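Poster names: Lorinitz, Kostiuk, Genix

Rental deposit and an old stain on the carpet

Lorinitz
Posted in November

Hello all. I moved out of a small flat after 6 years and the landlord wants to keep 200 dollars from my deposit. He says there is a stain on the bedroom carpet. The stain was there when I came, but I did not write it on the move-in list – my mistake, I know. The agency, Rendanano, only repeats what he says. Is there any chance for me, or should I let it go?

Kostiuk

Do not let it go yet. In many places a landlord can't charge the full price for an old carpet, only for the value it still has. After 6 years this can be very little, even if the stain were yours. Write to the agency and ask for two things: the receipt for the carpet and the date when it was put in. Be polite and keep copies – a phone call leaves you nothing to show later.
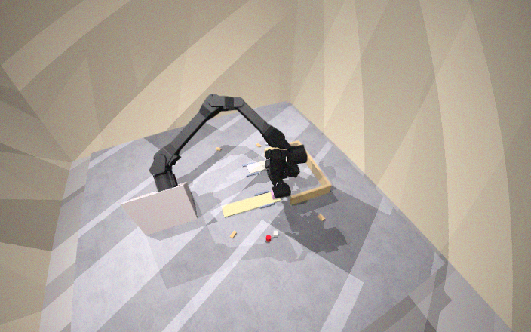
Genix says to check the state rules first, as the landlord often has a fixed number of days to send an itemized list, and in some states he loses the right to keep anything if he sends it late. Small claims court is possible too, but you must pay a filing fee, so ask for the amount before you decide.

Lorinitz

Thank you both. I sent the letter this morning and asked for the receipt.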